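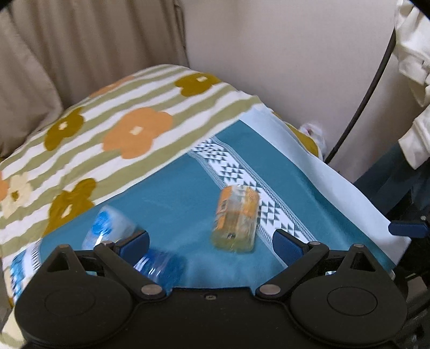

Communiqué de presse
Le 30 septembre 2026

Clarnetti met en service une ligne d'embouteillage à bouchon solidaire sur son site de Huta

Clarnetti, société d'embouteillage d'eaux de source, met en service sur son site de Huta une ligne dédiée aux petits formats en PET, équipée du bouchon solidaire Siroton. La ligne remplace deux installations plus anciennes, arrêtées pendant l'été. Elle traite les formats 33 cl et 50 cl à une cadence nominale de 900 bouteilles par minute.

Le bouchon Siroton est une fermeture en polyéthylène haute densité maintenue au col par deux attaches latérales. Il s'ouvre par dévissage, puis se bloque en position ouverte par un cran placé à l'arrière de la bague. Le couple d'ouverture est contrôlé en sortie de visseuse par prélèvement, à chaque changement de lot de bouchons et à chaque redémarrage.

Le passage à cette fermeture a conduit à revoir le col de la bouteille. La bague de goulot est plus courte que la précédente, avec un filetage à simple entrée. Les préformes sont fabriquées par Alvarado, qui a modifié ses moules en conséquence. L'allègement cumulé du col et du bouchon atteint 11 % par rapport à l'ensemble antérieur. Le corps de la bouteille reste inchangé, de même que son épaisseur de paroi.

L'étiquetage est assuré par une étiqueteuse rotative à bobines. L'étiquette enveloppante en polypropylène est collée sur deux bandes verticales étroites, ce qui facilite sa séparation lors du prélavage en centre de tri. Les encres ont été choisies pour leur faible migration dans les bains de lavage. Les mentions obligatoires - origine, composition minérale, consigne de tri - figurent désormais sur un même panneau, au dos de la bouteille.

Les essais de qualification se sont déroulés en 3 phases : essais à vide, essais en eau, puis production sous contrôle renforcé. Ils ont porté notamment sur l'étanchéité des bouteilles stockées couchées, la tenue des attaches après ouvertures répétées et la résistance à la compression verticale en palette. Un défaut d'alignement des bouchons à l'entrée de la visseuse, relevé pendant la deuxième phase, a été corrigé par le remplacement du rail d'alimentation. Les lots produits avant cette correction n'ont pas été commercialisés.

La ligne comprend également un circuit fermé pour l'eau de rinçage. Après filtration et contrôle de conductivité, cette eau est affectée au nettoyage des sols et des convoyeurs. Elle n'entre pas en contact avec l'intérieur des bouteilles. L'air comprimé de la souffleuse est récupéré en partie et renvoyé vers le réseau basse pression du site.

La conduite de la ligne est assurée par 4 équipes en rotation. Les opérateurs des anciennes installations ont été affectés à la nouvelle ligne après une formation interne portant sur le réglage de la visseuse, les changements de format et les procédures de nettoyage en place.

Les premières livraisons concernent le format 50 cl. Le format 33 cl sera disponible en janvier, conditionné en packs sous film et en vrac sur palette pour la restauration collective. Les codes articles du format 50 cl ne sont pas modifiés. Les fiches logistiques mises à jour - poids brut, plan de palettisation, hauteur de charge - sont transmises aux distributeurs sur demande adressée au service commercial.

À propos de Clarnetti
Clarnetti conditionne des eaux de source plates et gazeuses pour la distribution, la restauration collective et la vente automatique. Le site de Huta regroupe le soufflage, le remplissage et l'expédition des formats en PET.

Contact presse
Clarnetti, service communication, site de Huta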